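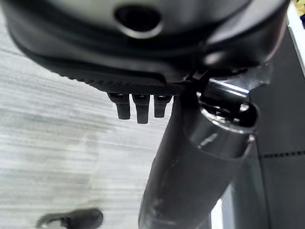

Bamholm Neighbourhood Safety Group

Minutes of the meeting held on December 31, 2018

In the chair: Dorota Czarnecka. Apologies were received from the Kirkero Road residents, who sent a long and very useful note instead (see item 3).

1. Minutes of the last meeting

Agreed, with one correction: the shed break-in was on Economou Terrace, at the lower end, and had been put down as the upper end. Matters arising are all dealt with below.

2. Bicycle thefts

Wonderful news to start with! Two of the bicycles taken from behind the Tulska flats have been found and are back with their owners, thanks entirely to the frame numbers having been written down at our marking day. The police have both cases open still and would like to hear from anyone who saw a white van by the flats on either evening.

The chair was delighted and said the marking day was the best thing we did all year. Agreed to hold another in March, with 15 kits ordered this time, as we ran out last time before the queue had gone down.

3. Street lighting on Kirkero Road

The note from residents lists 8 lamps out between the chapel and the bus shelter. Two handbags have been snatched along that stretch, both after dark, and people are going the long way round by the main road. The lamp numbers have all been noted -- a splendid bit of work -- and will go to the council in one letter. If there is no reply we ring, and keep ringing.

4. Shop thefts

A lively discussion. Shopkeepers would like a simple way to warn each other the same day, and the phone tree was warmly supported. Members were reminded to report every theft, however small, and to ask for a crime number. Please do not follow or challenge anyone yourselves.
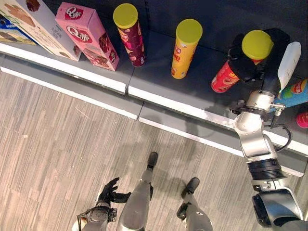
Snack shelf, with boxes and lidded canisters

It was also agreed to print the reporting leaflet again, 1,000 copies, with the larger type that so many people asked for.

5. Money

Balance in hand 2,310 pounds. Leaflets and marking kits to come out of this. The grant form for the second noticeboard has gone in.

6. Any other business

Doorstep callers: a man claiming to check boilers has been to several houses on Economou Terrace. He had no card and left when asked for one. Well done to everybody who kept the chain on and rang a neighbour!

Actions
Letter on lamps -- chair
Kits and leaflets -- secretary
Phone tree list -- shopkeepers to send numbers to the secretary

Next meeting: date to be put up on the noticeboard.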